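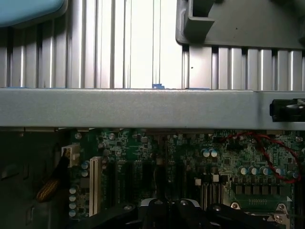

Funmilayo Balogun wrote in to ask whether she has to pull the cooler off every time she cleans her old desktop. No. For ordinary dust you can leave it bolted down and work between the fins.

What you need: a can of compressed air, a soft paintbrush about to be retired from nicer work, a Phillips screwdriver and a flashlight.

1. Shut down, switch off at the wall and unplug everything. Hold the power button for 3 seconds.

2. Lay the case on its side on a table and take off the side panel. Put the screws in a cup.

3. Touch bare metal on the chassis before you reach in.

4. Look for the latch at the end of any crossbar. Don't force it – if it won't move by hand, leave the bar on and clean around it.

5. Blow along the aluminum fins in short bursts, in line with the grooves. Keep the can upright.

6. If there is a fan, hold the blades still with a finger while you spray.

7. Brush the motherboard lightly, working around the capacitors and the expansion slots. Give the empty slots one burst each.

8. Check that no cable has come partway out of its connector. Push on the plastic, never on the wires.

9. Close up, plug in and start the machine.

I do mine every September. The one in the back room took 58 minutes last time, mostly step 7.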